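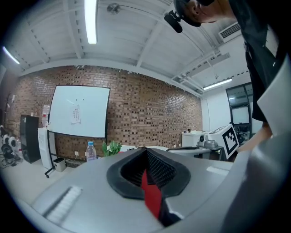
Safety checks - Hand-held grippers

Right, this is the pre-use checklist for the hand-held grippers, redone after the pinch we had in February, with my comments left in because people kept asking me why item 4 exists. I'm Amber Verstraete and I look after the kit at Plalturham. If you disagree with a comment, come and find me, I like arguing about this stuff!

Unit checked: Faltden gripper, number 441
Date: August 21, 2025
Result: back in use, with one repeat check (see item 4)

1. Housing free of cracks and sharp edges - OK
Ran a thumb all the way round. There's a scuff near the grip that I've already logged twice, so please don't log it a third time.

2. Fingers open and close fully without sticking - OK
Slow first, then quick. Do it the slow way first, always. On this one the movement is lovely and smooth now.

3. Screws tight, none missing - OK
One was a quarter turn loose. Nipped it up and put a paint dot on it so we can see if it creeps.

4. Finger stays put when you let go of the trigger - OK, REPEAT AFTER 6 HOURS OF USE
So, this is the big one. In February the return spring on this unit had gone weak and the finger hung half open, then snapped shut when the person holding it went to clear it with their other hand. Bruised fingertip, a lot of swearing, nothing worse (thank goodness). The old checklist only asked "does it close?" and of course it did close, just late. The spring has been swapped for the stiffer Drondura one. I want it looked at again after 6 hours, and then at every normal check.

5. Trigger lock holds - OK
Lock it, then squeeze properly hard. If it gives at all, tag it and put it on the red shelf.

6. Camera cable clipped and not rubbing - COMMENT
It was clipped, but with the wrong clip. Swapped it. The small ones are in the Vasseur tin, second drawer, and they do run out, so tell me when you take the last few.

7. Operator: sleeves and cuffs clear of the fingers - COMMENT
Loose clothes hang forward when you lean over to look at what you're doing, and we all lean. Push your sleeves up or borrow an elastic band from my desk. Same goes for lanyards.

8. Operator: can hear the other person - OK
If you're on a headset, do a quick voice check before you start. "Stop" has to get through first time. In February it took two goes, and I've not forgotten it.

9. Floor and walkways clear - COMMENT
Coil up any cables you aren't using and push them back against the wall. I tripped on one myself the week before last, so I'm not being high and mighty here.

10. Drinks away from powered kit - COMMENT
Lids on, please, and never on the bench. I know it's warm in there.

Still to do
- Same spring change on unit 871. It's tagged out until then, so don't untag it, even if you're short of one!
- Order more springs, part 1048.
- Print item 4 bigger and stick it inside the case lid.

Next full check of 441 is mine. The 6 hour one can be done by anybody signed off on the grippers - just put your initials and the hours on the tag.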